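Progress report to the Grikmont small works fund
Snack sorting and boxing, Driddale room, second period

You asked for a plain account of what the money has done so far. I have tried to give one, and some of it is less cheerful than the first report.

The room is in use. Repainting took 200 of the 457 set aside for fitting out, and I am still not convinced it needed doing. Coste quoted for two coats and charged for two coats. I would have put the money into shelving.

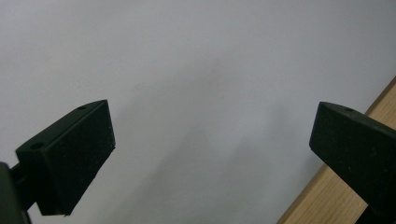
Wall surface, Driddale room.

The remaining 227 went on a table top, a mat and a first lot of plastic boxes from Hellar, with a little left over. The mat is pale, which I argued against on grounds of cleaning. So far I have been wrong about that, though March is early to say.

The work itself is simple to describe: packets of snacks are picked up at the table and put into a box. The plan promised that one box shape would suit every packet we handle. I doubted this when it was written and I doubt it now. The soft, bulging bags are the trouble. A packet of braised snacks with a photo of the food on the front is a fair test, being limp at one end and lumpy at the other, and it matters a good deal which end you hold it by.
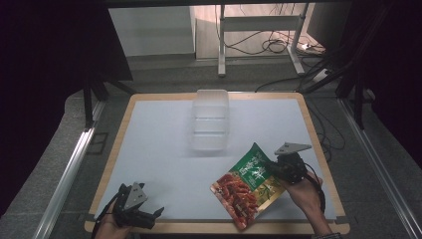
Till Böttcher disagrees with me here and asked for it to be recorded. In his view the boxes are fine and the packets should simply go in upright, label outwards, so that whoever opens the cupboard can read them. He thinks a second box shape would double the muddle for very little gain.

He may have a point about the labels. Standing a bag up does make it easier to find. My worry is what happens when a full box is carried to the cupboard, and we have not tested that on anything like a proper scale. One Saturday morning is not a trial.

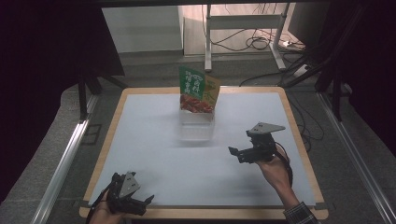
Green snack packet propped up at the clear box, far side of the mat.

A leaning packet takes up more room than the plan allows for. The plan gives 7 packets to a box, and I would ask you to treat that number as a hope until we have tried it with mixed sizes.

For the next period I propose no new spending. We should carry on with the boxes we have, keep a note of which packets will not stand, and put off the second Hellar order until that note is long enough to be useful. Till would like the order placed now. The decision is yours, and we need it before the end of the month.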